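Alžběta Skála takes her time getting to the point, and I was glad of it. Her planner at Flarora, called Kombo, has been through 18 rewrites, "and most of those were about cloth, bless it!"
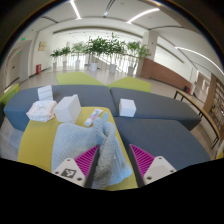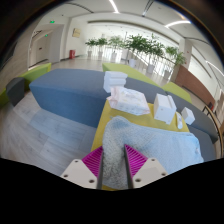

*Light blue cloth between the gripper's fingers, on the yellow seating.*

"A box keeps its shape while you think," she told me. "A cloth folds over itself, and the software has to guess where the corner went." The next version, she hopes, will plan 5 moves ahead by April.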